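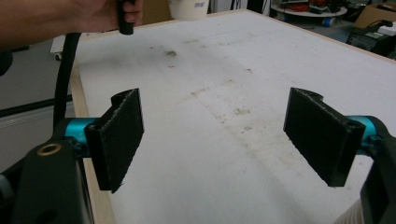

Dale Simard
Campus Safety Reporter, Grandport

Campus safety alerts at Ellis College: frequently asked questions

Readers have sent in a lot of questions since the college changed its alert policy in July. The answers below come from the written policy, the campus police public log, and interviews with staff at the college and at the Grandport Police Department. We will update this page when the policy changes.

What is a campus safety alert?
It is a short message sent to students and employees when a serious crime is reported on or near campus. It goes out by text and email and is posted on the college's public safety page. Families can read the posted version but cannot sign up for the texts.

What is the difference between an emergency notification and a timely warning?
An emergency notification covers something happening right now, such as a fire, a gas leak or a person with a weapon. It is sent as soon as the threat is confirmed. A timely warning covers a crime that has already been reported and could happen again. It may come out hours later, and sometimes the next day.

Who decides whether an alert goes out?
The shift commander at the campus police office. Under the old policy the commander needed sign-off from the dean's office first. That step was removed for emergency notifications but remains for timely warnings.

Does an alert mean a crime has been proven?
No. It means a report was made and the police thought people should know about it. Many alerts are sent before anyone has been interviewed beyond the person who made the report. Charges, if there are any, come later and are decided by the county prosecutor.

Why don't the alerts name anyone?
The college does not name people who report crimes. It also does not name suspects unless there is a warrant or an arrest and the police are asking for help finding someone.

Why did the alert about the Foltilden Street robbery come so late?
The robbery was reported to city police, and Foltilden Street is off campus. City dispatch passed it along to the college 3 hours after the first call. Both departments say they now share a dispatch channel overnight, from 8 p.m. to 6 a.m. Daytime reports are still passed along by phone.

Are fraternity and sorority houses covered?
Yes, if the group is recognized by the college, even when the house is privately owned. Apartment buildings rented by students are usually not covered. Zokthorpe Hall is a special case. It is owned by a private company, but the college leases two floors, and reports from those floors are handled as campus reports.

How many reports were there last year?
The campus police log lists 179 entries. Most are thefts, vandalism and noise calls. Of those entries, 14 led to a timely warning. The log counts reports, so a single incident can show up more than once if two people called it in.

How do I report a crime?
Call 911 if anyone is in danger. For anything else, call the campus police desk or go to the office in the basement of the Ellis student center. The office is staffed all night. The side door is the one to use after 10 p.m.

Can I report without giving my name?
Yes. There is an online form that does not ask for one. Police say anonymous reports are harder to follow up on, and they may not be able to tell you what happened with yours. Counselors at the health center can also talk with you in private without opening a police case.

Will I get in trouble if I had been drinking?
The student code says a person who reports an assault or asks for medical help will not be disciplined for underage drinking. It does not cover selling or giving alcohol to others.

Can I see a police report?
The daily log is open to anyone and can be read at the front desk. Full reports have to be requested in writing, and parts may be blacked out while a case is open. Our last request took some 3 weeks.

I stopped getting the texts. What should I do?
Check that your phone number is current in the student portal. Numbers are dropped when a text fails to deliver, and you have to add yours back by hand. Employees update theirs through human resources.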